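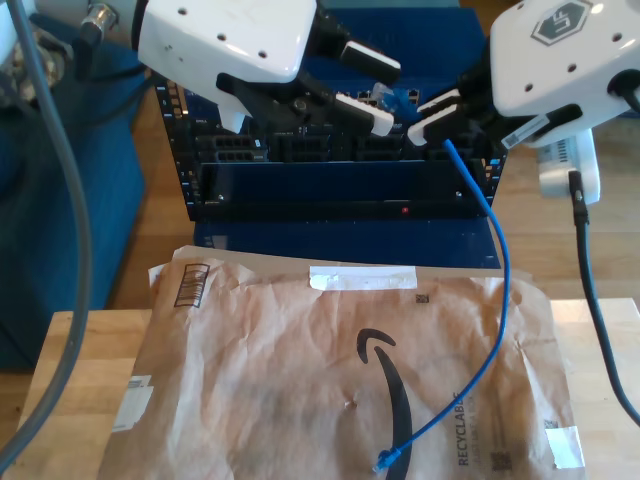
We moved out to Urnodside in September, and for the first two months the house had internet in exactly one room. The router sits in the front hall where the line comes in, and the walls are old stone. By the kitchen the signal was weak. Upstairs at the back, where I work, it was gone.

I put up with it longer than I should have. I took calls sitting on the stairs. I bought a plug-in extender, which helped in the hallway and did nothing for the office. After that I decided to run proper cable to the rooms that needed it and stop messing around with wireless.

The first thing I did was draw the house on squared paper and mark where I wanted outlets. I ended up with five: office, living room, kitchen, landing and the small bedroom. If you are doing this yourself, add one more than you think you want. I left out the dining room and I already regret it.

All the cable runs end in the closet under the stairs. It's dry, there's a power outlet, and it is close to the router. I wouldn't use an attic for this. Ours gets very hot in summer and I don't want to climb a ladder every time something needs restarting.
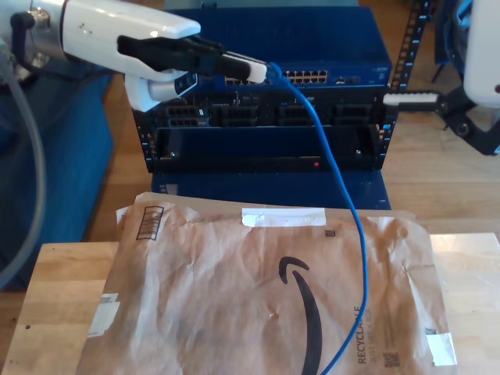 Stevens, in a comment under my last post, asked why I didn't go with a mesh kit and save myself the drilling. It would have been cheaper, and in a newer house I'd probably do that. In this one, each unit would have had to talk to the next through a thick wall, and I'd have been buying a lot of units.

The drilling was the worst part. Two of the walls are solid and took most of a Sunday between them. I hired a long masonry bit from the tool place in Hedton, and I drilled from the inside out at a slight downward slope so rain wouldn't run in along the hole. Where I could, I followed the old heating pipes, which already had gaps cut for them. The run to the landing goes up inside a cupboard and can't be seen at all.

Label both ends of every cable before you pull it. I labeled one end, ran out of tape, and spent the evening walking up and down stairs with a tester.

The whole job came to 1142 dollars, with tool hire and the filler for the plaster I broke. Cable was a smaller share of that than I expected. The switch and the wall plates were most of it.

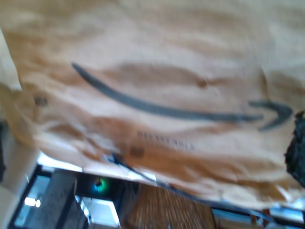 What's left to do

The small bedroom outlet is wired but the plate isn't on yet, because the plaster around it needs another coat. The closet needs a shelf and a vent in the door. I also want to run a line out to the shed, up to 15 yards depending on which side of the path I dig. That will have to be outdoor-rated cable in conduit, and there's a place in Drollgate that sells it by the foot.

I'll write up the shed once the ground is soft enough to dig.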